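# Red hook pieces won't stay on the pale curved ones (second-hand wooden block set)

Mencombe Help Pages > Toys and games > Wooden

**Bianca Hodoroagă**
November 25, 2022

I bought a bag of wooden building pieces at the Brevside school sale in September. No box, no leaflet and no maker's name on anything. There are 40 pieces. Most are ordinary bricks and arches and I have no trouble with those.

The difficulty is with the red ones shaped like a small hook, or a tab that has been bent over. As far as I can tell they are meant to go on top of the pale unpainted pieces that have one curved edge. Some of them sit there well enough. Others rock, and two won't go down properly at all unless I press harder than I would like to. My son is five and gives up when they fall off.

I have tried:

- turning the red piece round the other way
- wiping everything with a dry cloth
- swapping the pieces about to see if certain ones are pairs

The swapping helped a bit, but then I lost track of which I had tried with which. We build on a kitchen table with a smooth top, and the pale pieces slide about when you push down on them.

Should I sand the tight ones? Would a spot of glue be a bad idea? And does anyone know if the pale piece is supposed to stand up or lie flat? I have been doing both.

## Reply from Plallness

I had a bag very much like this for years and have mended a few for the playgroup. Don't glue them. Once two pieces are stuck they only make one shape, and the joint usually breaks the first time it is dropped on a hard floor. The break takes some of the wood with it.

On your last point, stand the pale piece up and put the red one on top. In mine the curve goes to the side. Lying flat, the hook has very little to sit against and will always rock.

For the rest I would go in this order.

### Sort the pairs first

Get all the hooks and all the curved pieces out and put the bricks back in the bag. Take one hook and try it on every curved piece before you pick up the next hook. When you find a pair that sits well, mark both underneath with the same small pencil number. Pencil comes off with a rubber later if you don't want it there.

Do the good pairs first and leave them to one side. You will be left with the awkward ones and it is easier to see what is wrong with them. I keep the finished pairs separate in an old plant pot so they don't get tipped in with everything else.

### Look at where they touch

Hold a tight pair up to a window and look along the join. If you see light on one side only, there is probably a lump of paint on the other. Red paint often gathers on the inside of the bend, where the brush or the dip has left a run. A thumbnail will find it.

With the red piece on top and the pale one upright beneath it, this is the sort of arrangement I mean. Look at the angle of the top edge on the red one and the curve on the pale one.
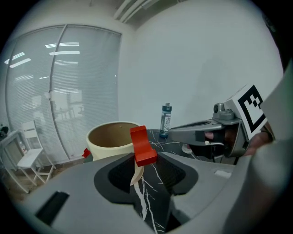 ### Sand only the pale wood, and not much

If there's no paint lump, use 200 grit paper wrapped round a lolly stick. Three or four strokes, then try the fit again. Leave the painted faces alone if you can, as bare patches on the red look scruffy and you will want to repaint the lot. Brush the dust off before you test or it will feel tight when it isn't.

If you do find a run of paint, it can be taken down with the same paper. If the paint is flaking, that is another matter. I would put that piece away, because you don't know how old the set is or what was used on it.

### The sliding table

Put a tea towel or a piece of rubber shelf liner down. Mine is a polished black table and the pieces travel on it just the same. A tray with a cork bottom also works, and you can move the whole model off at teatime.

## Reply from Lui

just sand them all. did ours with an emery board, took ten minutes while the tea was on. some are a bit loose now but he doesn't care

## Reply from Old Shed Door

Before anybody sands anything, leave the bag open indoors for a couple of weeks. If these came out of a garage or a church hall they may have taken up damp, and the wood will be slightly fat. I had a set of 13 wooden animals with pegs in the feet. Half the pegs wouldn't go in when I got them home, and by the end of the month all but one did. If I had sanded them on the first day they would have been falling out.

Keep them off the radiator. Small pieces can split along the grain if they dry out too fast, and the thin part of a hook shape is where I would expect it to go.

I disagree with Plallness about standing the pale piece up every time. In the set my sister had, the curved piece lay down to make a sort of bridge foot and the hook hung over the end. It depends on the set. If your son likes it lying down and it stays put, leave him to it.

For pieces that are too loose, rub a little candle wax on the pale part where they meet. It gives a slight grip and wipes off.

**Comment from Bianca Hodoroagă**

Thank you. The bag was in our porch until last week, so damp sounds likely. I have brought it in and put the pieces on a shelf in the spare room. I did the pencil numbers tonight and have more good pairs than I expected. One of the two stubborn hooks does have a run of paint in the bend, so I will see to that one after the fortnight. The other looks fine and still won't go down.

**Comment from Plallness**

Try that one on the curved pieces you have already paired as well. I have had two pairs that were both poor until I swapped them over. The damp advice is sensible and I should have asked where the bag had been kept.

**Comment from Bianca Hodoroagă**

Swapped it with number four and both go on now. Shelf liner is on the list for the next shop.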